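La lavadora ya ganó, y no tiene manos

Opinión - 20 de enero de 2024

Mi cuñado me mandó en diciembre un vídeo de un robot que dobla una camiseta. Lo mandó al grupo de la familia con tres signos de exclamación y la frase «ya está aquí». Lo vi dos veces. La segunda me fijé en la esquina inferior, donde ponía, en letra pequeñísima, que la grabación iba a varias veces la velocidad real. La camiseta era lisa, estaba extendida boca arriba y no tenía calcetines metidos dentro de la manga. En mi casa no existe esa camiseta.

Llevo bastantes años escribiendo sobre electrodomésticos y algunos menos sobre lo que las empresas llaman automatización del hogar, y reconozco que me he vuelto desconfiado. No creo que sea por carácter. He tenido en el pasillo una aspiradora redonda que se ahorcaba con el cable del cargador, he probado un limpiacristales que había que sujetar con una cuerda, y durante unos meses convivimos con un cubo de basura que se abría solo cada vez que pasaba el gato. Cuando alguien me dice que una máquina ya sabe hacer las tareas de casa, pregunto cuáles, en qué casa y quién estaba mirando.

Lo que sí funciona

Empiezo por lo que hay que conceder. La lavadora, el lavavajillas y la secadora son los robots domésticos de verdad, aunque nadie los llame así desde hace décadas. Han quitado más horas de trabajo a más gente que cualquier cosa con brazos. ¿Y cómo lo hicieron? Encerrando el problema en una caja. El lavavajillas no sabe qué es un plato. Le da igual. Tiene una puerta, un chorro y un temporizador, y el trabajo de entender la cocina lo seguimos haciendo nosotros cuando decidimos que la sartén va abajo y que la copa buena no entra.

En los talleres pasa lo mismo a mayor escala. Estuve en la nave que Brunent tiene a las afueras, donde envasan recambios de fontanería, y vi un brazo que coge una pieza, la gira y la deja en su bandeja. Hace 1,031 piezas por turno, según la pantalla que hay encima de la línea (el programa viene de fuera y escribe las cifras a la inglesa, con la coma en los millares). Es admirable. También es un brazo atornillado al suelo, dentro de una jaula, con una luz que no cambia y piezas que llegan siempre por el mismo lado. Yeison Guzmán, el encargado de turno, me enseñó con paciencia lo que ocurre cuando una caja entra torcida: el brazo se para, se enciende un piloto naranja y va una persona a ponerla derecha.

Le pregunté si se llevaría uno a casa. Me contestó que en casa no tiene dónde poner la jaula.

El agarre y todo lo demás

Buena parte de la conversación sobre robots domésticos gira en torno a la mano. Que si dos dedos o cinco, que si la yema blanda, que si el sensor de presión. Son problemas serios y hay gente muy competente dedicada a ellos. Pero me temo que al público se le está vendiendo la mano como si fuera la tarea entera, y coger un vaso es la parte pequeña de recoger una mesa.

Piensen en lo que hace cualquiera de ustedes al entrar en un salón desordenado. Antes de tocar nada ya ha decidido que el periódico de ayer se tira y el de hoy no, que la taza está a medias y su dueño va a volver, que ese montoncito de tornillos en la repisa es basura o es la mitad de una estantería. Todo eso ocurre en un par de segundos y sin darse cuenta. Ninguna especificación técnica que yo haya leído lo incluye, porque no se mide en newtons.

La empresa Stillora, que promete un asistente con brazos para pisos pequeños, publica en su web una cifra que se ha repetido mucho: 50 tareas domésticas. Me leí la lista. «Abrir cajón» es una tarea. «Cerrar cajón» es otra. «Abrir cajón con objeto dentro» es una tercera. Con ese criterio yo hago 1,000 antes del desayuno y nadie me ha sacado todavía en una feria de tecnología. No digo que mientan; la lista está ahí, a la vista de quien quiera leerla. Digo que cuando un fabricante cuenta así, quien compra debería contar de otra manera: cuántas veces en una semana he dejado de levantarme del sofá gracias a este aparato.

La casa de mentira

Casi todo lo que estas máquinas aprenden, o una parte enorme, lo aprenden dentro de un ordenador. Se modela un piso, se le ponen muebles, se suelta un robot virtual y se le deja equivocarse sin que se rompa nada. Como método me parece sensato. Un robot que aprendiera desde cero con mi vajilla nos arruinaría a los dos.

Lo que me inquieta es el salto. En la simulación, el tiempo es barato y el error es gratis. Se puede repetir el mismo intento toda la noche, con la silla un poco más allá y la luz un poco más baja. Se dice que con variedad suficiente el mundo real será una variante más. Puede ser. Yo he visto programas de ajedrez, de traducción y de dibujo pasar de ridículos a excelentes mientras los escépticos como yo afinábamos el sarcasmo, así que procuro no apostar dinero. Pero el ajedrez no tiene migas, ni una alfombra que se arruga, ni un niño que cambia las cosas de sitio mientras juegas.

Tampoco es fácil juzgar desde fuera. A quien no trabaja en esto, el interior de uno de esos mundos le resulta bastante ajeno. Hay objetos que uno reconoce enseguida y otros que no sabría nombrar, y las superficies se juntan en ángulos que en un salón de verdad nos harían ir a buscar las gafas. La pinza, mientras tanto, ocupa el centro de todo y espera con los dedos abiertos. Cuesta decir, mirando un instante suelto, qué se le está pidiendo. Y si a mí me cuesta, me gustaría que alguien me explicara con calma cómo sabremos que la máquina lo ha entendido bien.

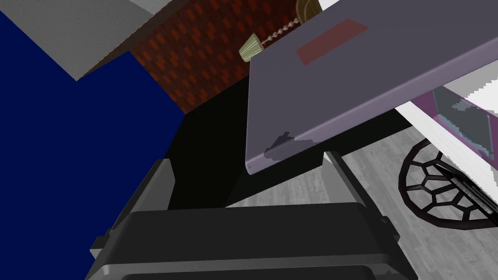 El precio de vigilar

Queda un asunto del que se habla poco en las presentaciones, y es quién acompaña al robot. En Susanmont, una residencia de mayores que el año pasado probó un carrito autónomo para repartir toallas, me contaron que el carrito iba bien. Iba tan bien que le asignaron a una auxiliar para que caminara a su lado, abriera la puerta cortafuegos y apartara las sillas de ruedas. La auxiliar podía llevar las toallas ella misma y charlar de paso con los residentes. La prueba duró 4 semanas y en el informe figura como un éxito.

No es una anécdota contra las máquinas. Puede que con otra puerta y otro pasillo el carrito fuera solo. Pero entonces habría que sumar la puerta y el pasillo a la factura, y ahí es donde las cuentas que nos enseñan se quedan cortas. Adaptar una fábrica al robot compensa, porque la fábrica hace lo mismo todos los días. Adaptar una casa significa pedirle a la familia que viva como una fábrica: el suelo despejado, las cosas en su balda, los cordones recogidos. Conozco a gente que ordena antes de que pase la aspiradora. Lo cuentan riéndose, pero lo hacen.

Los defensores más serios responden que esto es transitorio, que también los primeros coches necesitaban un mecánico a bordo. Acepto la comparación a medias. El coche, con mecánico y todo, llevaba a la gente más lejos de lo que podía ir andando. El asistente doméstico de hoy, con su técnico conectado a distancia por si se atasca, hace más despacio algo que ya sabíamos hacer. Para una persona que no puede agacharse o que no tiene fuerza en las manos, esa lentitud importa poco, y ahí estaría yo dispuesto a pagar con dinero público y a aguantar todos los fallos del principio. Me llama la atención que los anuncios casi nunca salgan de la cocina de una pareja joven con isla central.

Qué me convencería

Me lo preguntan a menudo los lectores, a veces con cierta irritación, y procuro contestar en serio. No pido que el robot cocine. Pido un vídeo sin cortes, a velocidad real, en una casa que no haya elegido el fabricante, y que dure una mañana entera. Que se vea lo que se cae. Longo, que vende robots de limpieza para hoteles, se ofreció a algo parecido y luego quiso saber con antelación qué habitación sería; cuando le dije que eso lo decidiría el hotel, el correo siguiente ya lo firmaba su departamento de comunicación.

También pediría que se publicaran los fallos con el mismo detalle que los aciertos. Si una pinza agarra bien la taza casi siempre, quiero saber qué hace cuando no la agarra: si se para, si avisa, si insiste. Una persona torpe que avisa es mejor compañera de piso que una hábil que esconde los trozos debajo del fregadero.

Y a mi cuñado le he contestado que sí, que muy bonita la camiseta, y que el domingo puede traerse el robot cuando venga a comer. Hay una cesta de ropa pendiente desde antes de Reyes, con dos sábanas bajeras ajustables dentro.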